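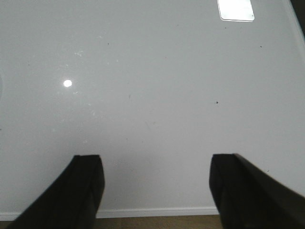 Fimmont cell on a shiny white table – weekly routine, tips welcome!

maite_b
Posted 1/13/20
Hello all from Skesdale! We've had our Fimmont arm going since September and I'm still grinning every time it homes. One arm, two black fingers, one camera at the wrist and another fixed beside the table. The top is glossy white and it shows everything: scuffs, crumbs, tiny dark specks, plus every ceiling light we own.

My routine so far: power down, wipe the fingers with a dry cloth, check the cable has slack through the whole sweep, nip up the finger screws, wipe the table, then power up and home. It takes me 25 minutes, more if I stop to fiddle (I do).

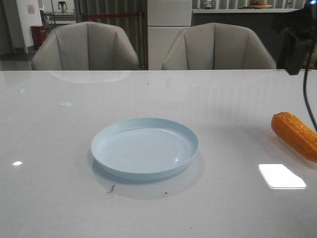
After that I put the blue plate and the corn out and run the arm slowly through its resting positions with my hand near the stop button. I love this bit. The cable is what I watch most, as ours hangs in a loop near the wrist and I don't want it dragging over anything.

What would you change?
Maite Bermúdez

gantry_gaz
Nice tidy routine. I'd get rid of that shine first though. Matt vinyl over the whole top, done in an afternoon. A bright patch beside the corn is asking for trouble with the fixed camera.

oldspanner
Disagree with Gaz. Vinyl lifts at the corners and then the fingers catch it. Move the lights or drop the exposure – leave the table alone.

gantry_gaz
Only if you lay it badly! Mine has done 1,954 cycles and the corners are still flat.

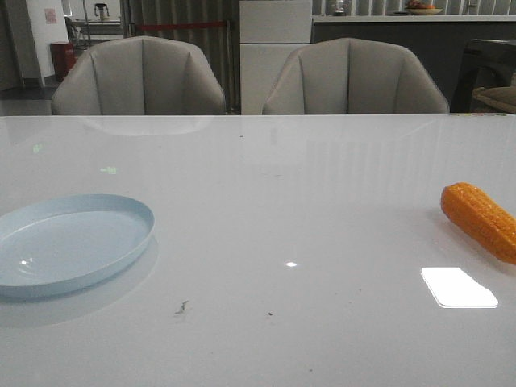

Fair enough on the lights, they're worth a try as well. If the ceiling ones can't be moved, a diffuser costs very little. And wipe the table before you set the exposure, or you'll be chasing crumbs.

maite_b
Ooh, diffuser, yes! The ceiling lights are fixed, so that goes on the list. What about the gap when the fingers are closed? I've got Tandex pads on order and Wei at the supplier says to re-zero after fitting.

oldspanner
Wei's right. Fit both pads together, never one at a time. Close them slowly, look at the gap from the wrist camera, and save a still so you can compare next month. 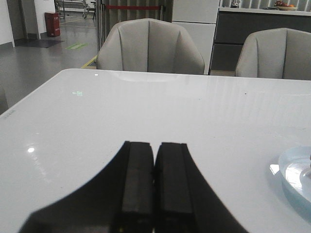

Check they're side by side with the tips level too, and do it with nothing in the grip. If one leans, slacken that side, square it up and start again. I do mine every 21 days.

gantry_gaz
Every 21? I'd go for nine with new pads, they bed in quickly.

maite_b
Nine it is to begin with, then I'll stretch it. Pads should come this week, can't wait!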